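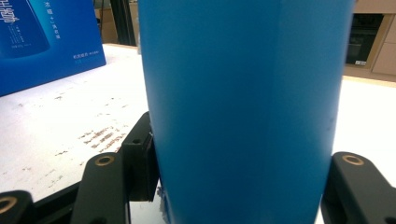

Blue cylinder held between the gripper fingers, brown marks on the white table behind it.

Testing whether a gripper can clear and wipe a table

Wiping a table is a useful benchmark for household automation. It combines a rigid grasp, a cleared surface and contact force, and most systems can handle only the first two without help. The procedure below is the one we use at Grindeo.

1. Clear. Pick up each object and move it to the parking area. Smooth cylinders should be gripped at mid-height. Log a slip if the object rotates between the pads during the lift.

2. Check the view. A wide object held close to the camera hides a large part of the table. Retract the arm before running stain detection — otherwise marks behind the object are missed.

3. Wipe. Attach the Flivia pad and use overlapping strokes. Start at low force and increase it only if the mark remains after the second pass.

4. Inspect. Compare the surface with the reference taken before step 1. Specks that stay in place after wiping may belong to the tabletop.

5. Return the objects. Score placement separately from cleaning.

Results so far

Over 759 trials on the Jireš bench, the clearing step failed 14 times. Wiping is much weaker. Dried marks needed a manual finish in 365 trials, mostly where the controller lost contact near the table edge. A full cycle takes 19 minutes, far slower than a person with a cloth.

Clearing is close to usable at home. Wiping is not ready. The Nelteo force controller goes on the bench in November, and the same steps will be repeated with no change to the scoring.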